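Does Blind Reading Work? A Look at the Lawal Story Prize
Thomas Pagano
Final project report, Writing and Publishing
Urbridge, March 27, 2018

1. The claim

The Lawal Story Prize takes short stories of up to 4000 words. Its rules say that entries are "read blind from first page to last," and the same line is in every press notice I found. The idea is that a story by someone with no degree and no agent gets the same reading as a story by someone with both. I wanted to know if the shortlists look like that is true.

I should say that I didn't believe it when I started. I have tried to keep that out of the counting, but a reader should know it.

2. What I used

Ponanau, the magazine that prints the shortlist each year, keeps its back issues in the Urbridge library. From those I collected 80 author notes, the short paragraphs at the end of each story that tell you where the writer studied and what they have published. I marked each note for three things: a graduate writing degree, an earlier prize, and a book already under contract. If a note was vague ("studied writing in the Midwest") I left that box blank.
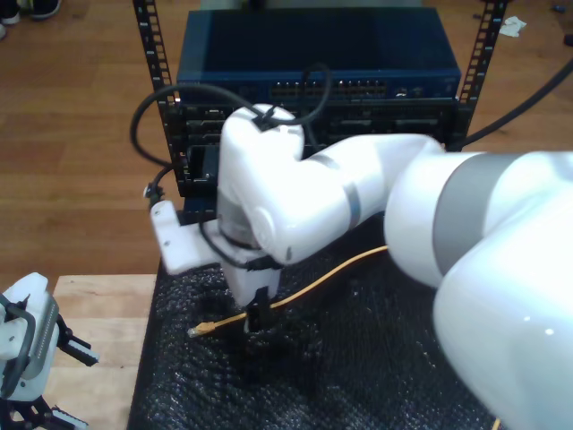 Figure 1. Robot arm with a yellow Ethernet cable in its gripper.

The prize does not publish its full list of entrants. In the September issue the editors say that 900 stories came in for the latest round and that 718 of them were read by the first-round readers after late and overlong entries were taken out. They don't say how many were overlong, which I would have liked to know. They also don't say who the first-round readers are.

3. What the notes say

More than half of the shortlisted writers mention a graduate writing degree. A smaller group mention an earlier prize, and the two groups overlap so much that I stopped treating them as separate. Book contracts were rare until the last few issues, where several of them are with the same house, Lunulon Press.

It would be easy to stop there and say the blind reading is a sham. I don't think the notes can carry that.
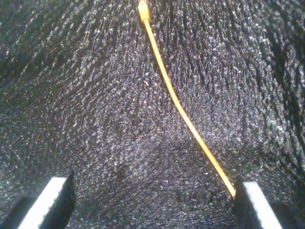
People with writing degrees may simply send in more stories. They have drafts lying around from workshop, they hear about deadlines, and an entry fee hurts less if you have already paid tuition. Without the entrant list there is no way to tell a biased reading from a lopsided pile, and I wrote to the prize office twice to ask for even a rough breakdown. The first reply thanked me for my interest. The second was the same as the first.

There is also the problem of author notes as evidence. Writers leave things out. A person who dropped out of a program might not mention it, and a person who took one summer class might make it sound like two years. I checked a few notes against the writers' own websites and found differences in both directions.

4. Is blind reading blind?

Taking a name off a manuscript hides the name. It doesn't hide a style. Workshop stories often share habits, such as the present tense, a quiet last scene and a title taken from an object in the kitchen, and a reader who came through the same kind of program may like them without knowing whose they are.

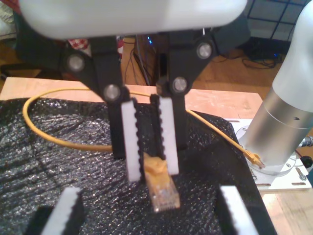
I tried a small test of this with classmates. I gave them opening pages from Ponanau with the names removed and asked them to guess which writers had a degree. They did a little better than a coin toss, and two of them turned out to have read the issue already, so I am not going to lean on the result. My advisor suggested cutting it. I kept it in because I think a failed test should be reported.

5. What I would ask for

A prize that makes this claim should publish the number of entries by age and by training, even if the form is optional and half the people skip it. It should name its first-round readers once the winner is out. It should also say at what stage the names go back on, since the rules are silent about the final meeting.
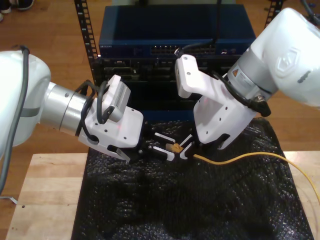
Figure 2. Two robot arms over the black bubble-wrap mat, with the yellow cable trailing off to the right.

6. Limits

I looked at one prize and one magazine. Two issues were missing from the shelf and I couldn't get them through loan before the due date. I marked all the notes myself, so nobody has checked my boxes. My marking sheet is attached, with the blanks left in.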